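Home | News | Research | Press | Contact

FOR IMMEDIATE RELEASE – April

Nadby says bed-making policy holds up on sheets it never saw in training

Shares 68 | Comments 0

Nadby, the household robotics lab run jointly by Clondent and Gitar, today released results from Ezeani, a method for teaching robots to handle bedding from hand-held gripper demonstrations. No robot in the loop during recording. One person, one gripper, one bed.

The headline result: 90 successful runs out of 100 on pulling a fitted sheet flat and squaring a pillow. The previous Nadby policy, trained on teleoperated data only, managed 68 out of 100 on the same test. Same bed, same time limit, same scoring sheet. Test bedding was kept out of the training set.
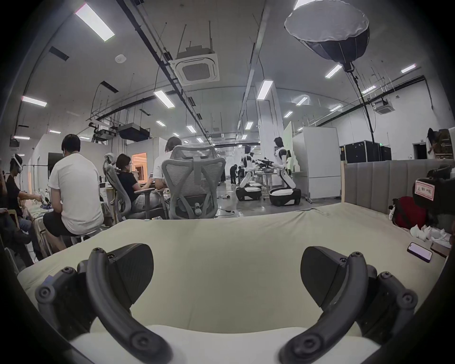 Ezeani works by splitting each demonstration at the moments where the fingers change what they are doing – reach, pinch, drag, let go – and learning each piece seperately before joining them back up. Soft things are hard. A sheet has no fixed shape, and a pale one like the smooth beige cover between the two dark gray fingers offers very few visual landmarks to steer by. The method leans on finger spacing and wrist motion when the picture gives it little to go on. Failures mostly came at the corners, where the policy let go too early.

The team also reports that recordings made in a busy, shared workspace transferred better then recordings made in a closed room. Lighting changes helped too. Full breakdown in the technical report, including the runs that went wrong.

Next up: duvet covers, and a smaller model that can run on board. Clondent will handle hardware trials, Gitar the training code. Code and a first portion of the demonstrations to follow, license still being settled.

Media contact: Nadby press desk, through the Contact page. Clips on request, mornings best.

Share | Print | Back to Press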